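Questions families ask us about advance care planning

We put this page together at Sevberg because the same questions come up at nearly every kitchen table we sit down at, and it seemed kinder to have the answers somewhere you could read them in your slippers. It's long. Skip around as much as you like, and call us if your question isn't on it.

## What is advance care planning, in everyday words?

It's deciding ahead of time, while you feel well enough to think it through, what sort of medical care you'd want if you got very sick and couldn't speak for yourself. Then you tell people, and you write it down. The telling matters every bit as much as the writing. We've met plenty of families with a beautifully filled-out form in a drawer and no idea what the person who signed it really meant by "no heroic measures."

## I'm healthy. Isn't it a little early for me?

We hear this a lot, and we understand it — who wants to spend a nice afternoon thinking about ventilators? But any adult can have a car accident or a bad stroke, and a conversation held when everybody is calm goes so much better than one held in a hospital hallway. You can always change your mind later. Most people do, at least a little, as they get older and see friends and relatives go through things.

## What's the difference between a living will and a health care proxy?

A living will sets out your wishes about treatment: breathing machines, feeding tubes, CPR and so on. A health care proxy (some states say "agent" or "durable power of attorney for health care") is the person you name to make decisions when you can't. If you only have the energy for one of them this month, we'd gently nudge you toward naming the person. A form can't foresee everything that might happen to you, and a person who knows you well can listen to the doctors and ask questions on your behalf.

## How do I pick my proxy?

Think about who stays reasonably steady when things are hard, who can be reached by phone, and who would follow your wishes even if their own would be different. That last one trips people up. Your oldest child may expect to be asked and may be entirely the wrong choice, and your sister-in-law across town may be perfect. Please ask the person before you write the name down, and choose a backup too.

## Do I need a lawyer?

Usually you don't. Every state has its own form and its own rules for signing it. Many ask for 2 witnesses, some will accept a notary instead, and there are often limits on who can be a witness. Your proxy generally shouldn't be one. If your family situation is complicated, or you own homes in more than one state, an hour with an attorney may well be worth the money.

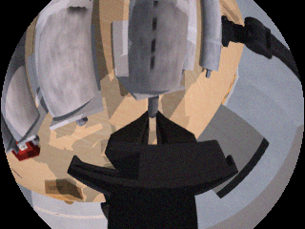

*Simulated overhead-style view of a light wooden tabletop, with a black robot gripper in the foreground.*

## Can you help us at home, or do we have to come in?

Either one is fine. Our home visits cover Sevberg and Psarras, and we have a sitting room at the Bultar clinic with decent coffee and chairs that are easy to get out of. A first visit runs long, mostly from people telling us stories about their parents, and we'd never want to hurry that along. We plan on six people at most around the table, so if you come from a big family, pick your delegates and let them carry the news home.

## What is the Tresurix folder everyone mentions?

Tresurix is our name for the packet we give out at the first visit. It holds the state form, a page of plain questions to think over, a wallet card, and a sheet for listing who has copies. There are four sections and you can fill them out in any order. Some folks start with the last one, which asks what a good day looks like for you, and find the medical pages easier after that.

## Is comfort care the same as giving up?

No, and we wish we could say so to every worried son and daughter in person. Comfort care is real care, with real medicine for pain, breathlessness, nausea and fear, and with nurses who know what they're doing. You can also have palliative care alongside treatment meant to cure you. Hospice is a more particular thing, for people who are nearing the end of life and want comfort to come first.

## What if my family disagrees with my choices?

Tell them anyway, and try to tell them together. It's hard to argue later over what Mom said when everyone heard her say it. We're glad to sit in on that talk if it would help.

## Where should I keep the papers?

Somewhere easy to find, please, and not in a safe deposit box! Give copies to your proxy, your backup and your doctor's office, and bring one along if you're going into the hospital.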